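Faminia Workshop: call for build participants, two-arm table project

Posted May 2018

Faminia is a shared workshop in the old Kuusisto print building. Members pay a monthly fee and get bench space, tool access and a locker. The two-arm project is run by members in their own time and has a bench of its own in the back room. We are looking for 2 people to join it for the summer, starting in June.

The work is unpaid. Participants get full membership for as long as they are active on the project, a key to the back room, and their name on anything we publish.

What the project is

Two white arms, each with a black parallel gripper, mounted to work over one table. The goal is a setup that handles ordinary household items: cloths, utensils, small dishes and stands. The arms were bought used. The control software, called Manix, is written by members and runs on a desktop computer next to the bench. It handles motion, gripper commands and logging. It does not yet handle recovery after a missed grasp, and a person has to reset the table by hand.

Position 1: mechanical and wiring

You would take over fingers, mounts and cable routing. The present fingers are adequate for cloth and poor for thin round stock. We want a finger pad that can do both without a tool change. Cable routing needs to be redone so that the wrist can use its full range without pulling on a connector. Expect printing, filing, crimping and a lot of test fitting.

You should be able to:
- read a dimensioned drawing and make one
- use calipers, a drill press and a soldering iron without supervision
- crimp and label a harness so that another person can service it
- keep a parts list current

Position 2: software and test

You would run trials, log the results and fix what the logs show. Manix is mostly Python with a small amount of C++ in the motion layer. The last test series had 710 trials, of which 43 ended in a stop that we have not explained. Finding the cause is the first job.

You should be able to:
- write plain Python and read C++
- use version control with other people in the same files
- write a test procedure that gives the same result when someone else runs it
- sit through repetitive trials and write down what happened

Experience with arms of this kind is useful for both positions and required for neither.

Current state of the work

Single-arm cloth handling is the most developed part. The arm takes a folded cloth by one corner and lifts it clear of the mat.
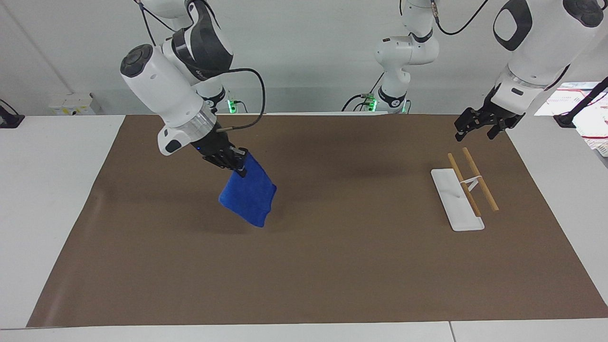
Utensil work is further behind. Picking two sticks off a plate is a different problem from picking up a towel, and the same closing force does not suit both. Force is at present set by hand in a config file before each series. Whoever takes position 2 will probably want to change this early on. Handing an item from one gripper to the other has been tried at low speed only and is planned for the second half of the summer.

Time

Around 100 hours over the summer, split as you like. Both new participants need to overlap at the bench for at least one evening a week, since finger changes and software changes affect each other. Powered motion requires a second person in the room with a hand near the stop switch. There are no exceptions to this.

How to apply

Send a short note to Viktória Dudás at the Faminia front desk, or leave it in the Nendangate project box by the door. State which position you want, what you have built or fixed, and which evenings you can be in. One page is enough. Photos or a link to a repository are welcome. We do not need a résumé.

Ilari Ojala will answer technical questions about Manix and can give you read access to the code before you apply. Applicants will be asked to come in for a short bench session with both of them. Bring safety glasses if you have your own pair.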